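Thick felt mat on a white table – keep it or go back to placemats?

hodwood_kitchen
Member, 3,361 posts
5 June 2025

We bought a thick gray felt mat in November to go on the white table where we eat breakfast. I like how it looks, and plates don't clatter on it anymore. The problem is crumbs. Croissants are the worst. The flakes get down into the felt and a damp cloth just smears the butter around.

I am deciding between keeping it and buying a few wipe-clean placemats. Picture first, then what I have tried.
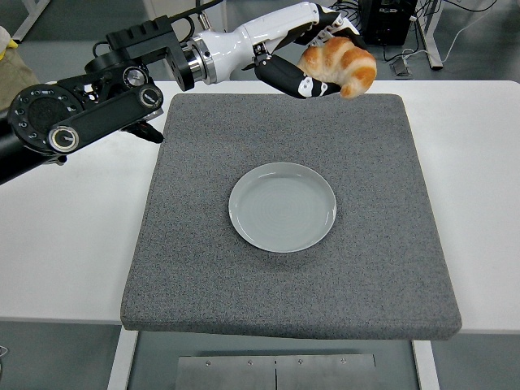 Gray felt, plain white plate, croissant on its way.

So far I have tried a lint roller (okay on flakes, useless on butter) and a vacuum with the brush head. The vacuum works if I do it right after eating, but I don't want to get it out every morning.

Varkitz
Member, 90 posts

Use a bigger plate. A low rim like that won't stop flakes once you tear the thing open. I eat croissants off a dinner plate and I get next to nothing on the table.

crumbtray50
Member, 50 posts

Disagree about the plate. Flakes go where they want. I'd get rid of the felt. We had one from Ludaler and it had a grease spot in the first week that never came out. Felt is fine under a lamp or a keyboard, not under food.

Mikuš
Member

Ours is wool felt and it has held up fine. For butter, put cornstarch on the spot, leave it 15 minutes, brush it off, then do it again. Don't rub. Try a corner first if you don't know what yours is made of.

Also, does yours hang over the front of the table? It looks that way to me. I'd push it back, or someone will catch it with a sleeve and the plate goes with it.

hodwood_kitchen

Yes, it hangs over the front. It's heavy and has never slid, but fair point. I'll move it back.

No label on it, so I don't know if it is wool. Will try the cornstarch on a corner tonight.

crumbtray50

Cornstarch did nothing on mine – just left white dust in the fibers. Good luck.

Varkitz

Still say bigger plate.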